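Burberg Portrait Studio
Print this page | E-mail this thread

1/ The studio is pleased to announce revised terms for engagement and wedding photography. They apply to all bookings made from March onward. Agreements already signed remain as written.

2/ A deposit of 30 percent is now due when the date is reserved. The balance is payable 12 days before the event. Couples who booked through our Waren office should continue to pay that office. 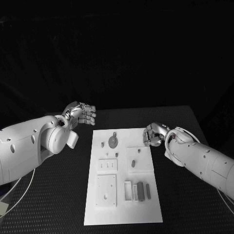 3/ Standard wedding coverage includes one photographer. A second photographer may be added on written request, subject to availability. Pin-yu Chiu assigns all staff and will confirm names by e-mail.

4/ Finished galleries will be delivered within 46 days of the event. Each gallery may be downloaded by the couple and by up to three family members they name.

5/ Clients may print their photographs for personal use at any lab. Use in advertising, including by venues and florists, requires a separate license from the studio.
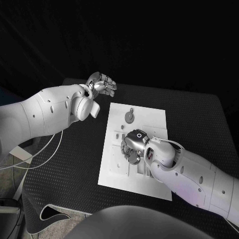 6/ Changes of date. One change is allowed without charge if the new date falls in the same calendar year. Later requests are treated as new bookings.

7/ Albums. Orders for the Tudevau album close each Monday at noon. Page layouts must be approved in writing before printing begins. Questions about albums should be sent to Parveen Siddiqui.

This site uses cookies. By continuing to browse, you accept our cookie policy. Accept | Settings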